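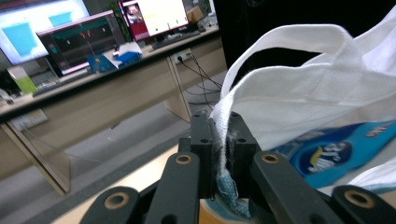 How often should you wash a cloth tote bag? Once every 14 days if it carries groceries, and the same day if raw meat leaked in it.

I've sold totes at a market stall for a while and this is the thing people ask me most. Posting what I tell them so I can just send the link.

Check the tag first. Plain cotton and canvas can usually go in the machine. If it has a print, turn it inside out and wash cold. I lost the logo on a Gethin bag by skipping that step.

Shake the crumbs out of the seams before it goes in. Flour is the worst. It turns to paste and then you have to pick it out with a toothpick.

Dryer or no dryer: no dryer. Cotton shrinks, and the straps don't always shrink as much as the body. Pull it flat while it's damp and hang it from the bottom edge.

Straps get dirty faster than anything else on a light-colored bag. Hand lotion, sunscreen, car door grime. Rub in a little dish soap, leave it for an hour, then wash as normal.

Bleach - I don't use it. Marietjie Van der Merwe does, very diluted, and her bags look fine. Mine went yellow at the stitching, so I quit.

Keep one bag for meat and fish and nothing else. Mine is an old Brustia with a stain shaped like a boot. Everyone in the house knows not to put bread in it.

Someone asked about the lined ones with the foil inside. Wipe those with warm soapy water and leave them open overnight. The machine cracked the lining on both of the ones I tried.

If a strap starts to pull away, sew it before you wash it. A box stitch with an X through it holds well. Bongani Kruger showed me how to do it by hand with upholstery thread and I've fixed 2 that way since June.

Adding one more because it came up in the replies: yes, you can iron them. Medium heat, bag still slightly damp, and keep off the print.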